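About Grilta

Hello! We're Grilta, and we help small kitchens, cafés and canteens work out what a robot arm will cost them before they sign for one. I started it after my own first budget went badly wrong (I'd priced the arm and forgotten the gripper, the table and the spare fingers).

We do our planning with ordinary crockery, on the bench, and we'd much sooner show you a mug than a spreadsheet.
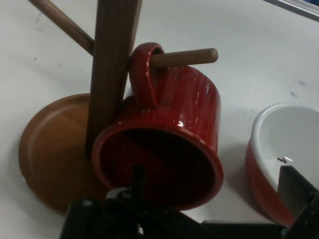 Red mug on the wooden mug tree, gripper close to the rim.

A typical plan takes us 9 days and covers 2 quotes, usually one from Esavitz and one from Staleck. I always ask people to keep £1,000 back for grippers and £2,000 for fitting and training – yes, even if the seller says it's all included!

We don't sell arms ourselves and we take no commission. Bring your floor plan and your worst cupboard, and pop in any time after 10 in the morning.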